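Clomon 备餐台双臂数据集 说明文件

版本日期：2018-10-25
维护：Clomon 项目组，Rerkville 工场
联系方式见仓库首页

一、这份数据是什么

Clomon 收录 Rerkville 工场备餐台上的双臂操作记录，共 2,000 段，任务分 9 类，包括摆碗、移杯、分装干料、递送餐具、收拢空容器等。每段含固定相机画面、两条手臂的关节角、夹爪开合值，以及当班员工写的一行备注。备注保留原话，错别字未改。

数据原本供 Onetti 调度程序使用。后来班组提出，台面怎么改、谁来看守、出错时找谁，这些也应该写下来，所以本文件有一半篇幅讲人的工作。

二、工位与画面

固定相机的位置低，靠近台面。大件容器常常占去画面下半部，夹爪伸到碗沿后面时看不全，标注时按“遮挡”处理，不要猜测指尖位置。背景的顶棚偏亮，做颜色统计前请先裁掉上部。

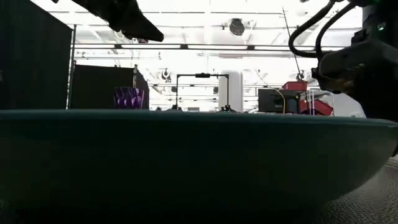
图1 固定相机视角：深绿色大碗，左上为夹爪，右侧为另一条手臂，碗后有一只紫色杯状容器。

深色容器与黑色夹爪的边界在暗处容易混在一起。标注员之间分歧最大的就是这一类，分歧记录放在 notes 目录，没有合并成单一答案。

三、目录

episodes：原始记录，按任务编号分文件夹
labels：逐段标注，含遮挡、掉落、人工介入三个字段
notes：班组备注和标注分歧
layout：台面布置图，6 月改过一次，新旧两版都在
shift：排班与介入记录，已去掉姓名和工号

四、岗位上的变化

引入双臂之前，备餐台每班 2 人，一人摆放，一人分装。现在摆放由手臂完成，原来摆放的人改做看台：补料，清理台面，手臂停下时判断是重启还是接手。分装仍以人工为主，手臂只做干料。

看台听上去比摆放轻松，班组的反映不一致。弯腰和伸手少了，肩膀的负担减轻；但是人要一直盯着，又不能离开，有人觉得一班下来更累。6 月起改为每 90 分钟轮换一次，看台和分装对调，投诉随后少了一些。是轮换起的作用，还是大家习惯了，手头的记录分不出来。

另一个变化是台面的规矩变严了。以前碗放偏一点，顺手就挪正；现在放偏了手臂可能抓空，员工得按定位线放。几位老员工对此有意见，备注里能看到。Aryee 小组据此放宽了抓取的位置容差，相关记录在 labels 中标为“容差二版”，与旧版不宜直接比较成功率。

五、人工介入怎么记

员工按下暂停键即算一次介入，从按下到恢复运行为介入时长。没有按键、只是伸手扶了一下的，系统记不到，靠备注补充，因此实际介入次数高于字段中的数字。

介入记录不用于个人考核。这一条写进了工场与班组的约定，使用本数据的人也须遵守，不得尝试由班次反推具体员工。

六、已知问题

部分早期记录的两臂时钟没有对齐，文件名带 async 后缀。
台面布置更改当周新旧定位线并存，该周数据建议不用于训练。
夜班备注明显少于白班，不能据此认为夜班问题少。
掉落字段只记容器，不记洒出的干料。

七、使用与反馈

仅限研究和工场内部改进使用，转交第三方前请先联系维护组。发现标注错误，请写明段号和字段，提交到仓库的问题页。班组成员也可以把意见写在台边的登记本上，维护组每周抄录一次，放入 notes。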